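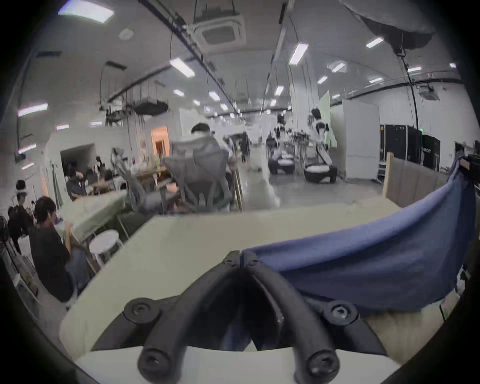 La pince à main devant la table, le tissu bleu à droite, les deux robots blancs au fond de la salle.

1/ Depuis janvier j'écris les règles de collecte pour notre salle. Je les partage ici, peut-être elles servent à d'autres équipes. Le français n'est pas ma première langue, merci de votre patience.

2/ Règle de base : on contrôle les vis de la pince avant chaque série, y compris les deux petites au bout des doigts. Une vis desserrée change la fermeture, et on le découvre trop tard, dans les données.

3/ Sur 3 948 prises relues, nous avons rejeté 265. La cause la plus fréquente : l'opérateur commence à bouger avant le signal de départ. Maintenant on attend deux secondes, mains immobiles.

4/ Pour les tissus, Hauwa Yusuf a proposé une consigne que j'aime bien : ne jamais replier « joliment » entre deux prises. On lâche le tissu et on le prend comme il tombe.

5/ Les personnes qui passent derrière. Chez nous c'est permis, à condition que chacun dans la salle ait signé l'accord. Le visiteur sans accord attend dehors, même pour cinq minutes.

6/ Robots sur base mobile : pas de mouvement de la base pendant qu'une personne travaille à la pince dans la même allée. Unathi Masilela voulait une distance minimale, moi je préfère l'arrêt complet. On discute encore.

7/ Le document fait 14 pages, c'est trop long. Je prépare une version courte à coller près des tables. Si vous avez déjà une telle fiche dans votre laboratoire, je veux bien la lire.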